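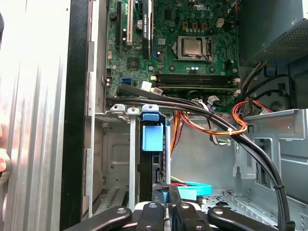 4. Adding a Book Blurb to Your Stalico Listing

3 min read

4.1 Open the title in Flomdale and select Listing, then Description.

4.2 Paste the blurb as plain text. Stalico accepts up to 400 words.

4.3 Set the preview length. The default is 28 words - anything after that is hidden behind a "more" link.

4.4 Choose a genre from the list. Thrillers may carry up to two subgenres.

4.5 Click Save, then Send to Store.

Note: Italics are kept. Bold text and bullets are removed when the listing is sent.

Caution: Sending a new blurb replaces the old one in every store linked to the title. Export a copy first.

Changes appear in the Graslow catalog within 5 hours.

2 comments · 5 shares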